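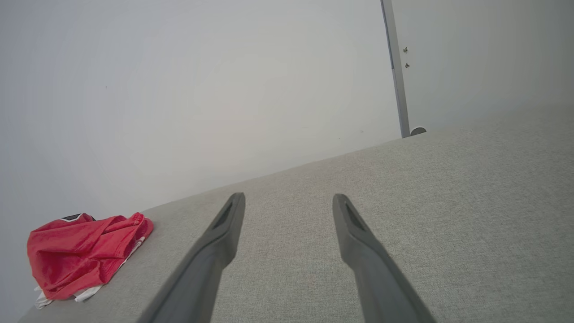 4. Wrist camera and finger check

Do this after the fingers are bolted on (section 3) and before any pickup runs. Arm powered, motors off. If you have the older Erklow wrist plate the cable comes out the other side, same steps.

1. Open the fingers all the way from the Tutex panel. Press HOLD. Wait for the beep.

2. Start the camera view. Both tips should show, one each side, with clear space between. One tip missing – loosen the two camera screws, turn the mount a hair, retighten.

3. Check tip height. Tips should end level with each other, or close. If one sits higher, that finger is a tooth off on the gear. Back to section 3, step 6.

4. Slots face up and in, toward the camera. Easy to get backwards. The fingers still close that way but the pads wont seat.

5. Set the exposure to 700. Auto drifts badly against a white wall.

6. Lower the arm over something soft. Couch seat, folded blanket, whatever. Stop just above it. No hard tabletop yet.

CAUTION: Keep one hand on the stop button for step 6. The arm can sag 5 mm when the brakes let go.

7. Put a piece of clothing off to one side, outside the fingers. Jog over to it, close at low force, lift, open. Do it again from the other side.

8. Panel should read 97 or better for grip zero. Lower than that, rerun the zero with fingers empty.

Note: Thin slippery cloth needs the Dovmont rubber pads. Bare printed fingers let go of it halfway up. Cotton is fine without.

Note: Rizzi cable clips go on last, after teh wrist has turned both ways without pulling. Leave 2 fingers of slack at the elbow.

Save the profile before you power down. It does not save itself.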